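手持夹爪示教

手持夹爪示教是机器人示教方法的一种，操作者手持与机器人末端结构相同或相近的夹爪完成任务，由夹爪上的相机记录图像，同时估计夹爪位姿与开合量，供模仿学习使用。与拖动示教和主从遥操作相比，采集阶段无需机械臂在场，但操作者得不到关节限位和可达范围的反馈，部分轨迹须在后处理中剔除。

术语

中文文献中又称“手持式采集”。科兹马（Vilmos Kozma）将其归入“无本体示教”，西托莱（Thabiso Sithole）则主张按末端是否同构另行划分。

双手采集

双手任务使用2只夹爪，两路轨迹须统一到同一坐标系并对齐时间戳。Bilyk数据集收录1,304段双手示教，其中513段为桌面拾放，图像采样间隔为50毫秒。桌面拾放常以水果、餐具等日用物品为对象，其形状和表面差异可用于检验抓取策略的泛化能力。 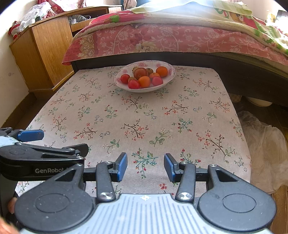
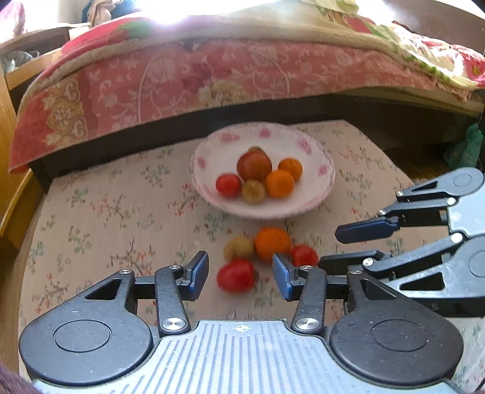

铺有印花桌布的桌面、水果与白色浅碗，两图均可见两只夹爪。

局限

指尖遮挡、强光和快速运动造成的模糊会降低位姿估计精度。手持夹爪通常不记录接触力，插接、拧紧等任务仍多采用带力反馈的遥操作。Lorkau格式为此预留了力通道，缺测时填空值。

参见

拖动示教；遥操作；模仿学习；手眼标定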